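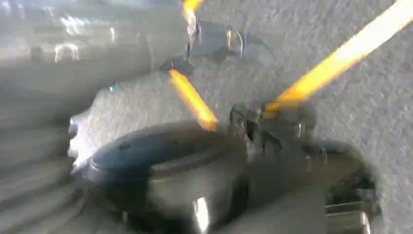

[zikach-paddlers] Re: straps, lining and the great rattle
From: Bezawit Negash
Date: March 2019

Mihret Worku wrote:

> Has anyone worked out a sane way of keeping the rack bars quiet when they
> travel inside the trailer? Ours went 932 km in January, up to the winter
> pool session and home again, and we heard every one of them from the cab.
> I've got a set of the Stornano bars, the black square ones, and the
> trailer has that grey fuzzy lining the last owner was so proud of.
> Gebreyes wants real money for their padded cradles and I'd sooner
> spend it on a paddle. Also, what is everybody doing for straps? Mine
> have gone furry at the ends.
>
> Mihret

Mihret,

I have opinions on this, which won't shock the list.

Don't buy the cradles. I bought the cradles. They're in the shed holding up a shelf, and they do that very well. The foam squashes down in one season and then you have a rattle with a padded accent.

Bars first. Square metal tube on a grey lined wall sounds like it ought to be quiet, and it is, until the bar shifts a finger's width and finds the one bolt head poking through. So before you strap anything, run your hand over the lining and find the bolts. I glued scraps of old wetsuit over mine. It looks like the trailer has a skin condition but it has stopped the clank.

Second, lay the bars with the notch up if yours have one.

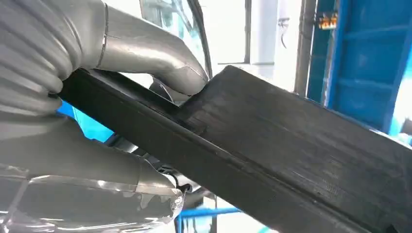

The step in the top face is a fine place for a strap to sit if the strap is narrow enough, and a fine place for a strap to get sawn in half if it isn't. Mine had a lighter worn bit there from years of somebody (me) dragging them over the tailgate. Go over the edge with a file and then a dab of black paint. Leave the paint overnight. I left it for the length of a cup of tea and now own a jacket with a stripe.

Straps. I gave up on black ones because I kept leaving them on black bars and driving off, and went over to orange. Mine are the Tremano ones, 48 inches, rated up to 1000 pounds according to the packet, and I have no plans to find out. You want 3 per pair of bars: one near each end and one in the middle for the hum. The middle one is the one everybody skips, and then they write to the list.

For the furry ends, cut them square and melt them with a lighter, outdoors, and don't pinch the melted part to neaten it. If they've frayed anywhere other than the ends, bin them. I know you, you'll want to use them for the tarp. Bin them.

Metal clips will chatter against anything hard, so lay them on the lining with the loop flat and take up the slack until the clip stops wandering. Then put one half twist in any long run of strap. Works on the roof too, where an untwisted strap at highway speed makes a noise like a large unhappy duck.

I can lend you the file and what's left of the wetsuit, but I'd like the file back this time. The other one is still in your canoe, under the bow seat, unless it's rusted through.

Does anyone know if the Stornano end caps can be bought separately? I'm down to one and it isn't the one that fits.

Bezawit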